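Pressing seams in wool coating

Set the iron to wool with steam and let it stand for four minutes after the light goes out. Press each seam flat as sewn first, then open it over a seam roll. Lower the iron, hold for a count of six, lift and move along. Sliding it stretches the cloth on the bias.

Use a damp cotton cloth between iron and wool. Mine is cut from old sheeting, hemmed on two sides only so the raw edges leave no ridge.
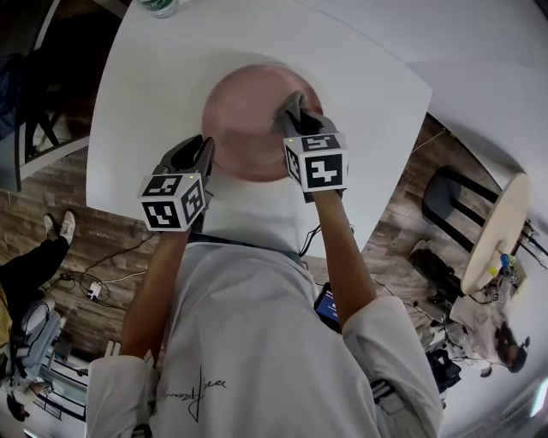 Leave the piece on the board until it is fully cool, with a wooden clapper on the seam for some 10 seconds while the steam is still in it. Coating of 283 g/m² holds a crease well after one pass. Heavier cloth needs a second from the wrong side.

Slip strips of brown paper under the allowances if they mark through to the face. For shine, hold the iron just clear of the cloth, steam, and brush against the nap.

Iveta Krajčí asked about fusible interfacing: test it on a scrap, as the glue on the Besine light weight softens again under steam.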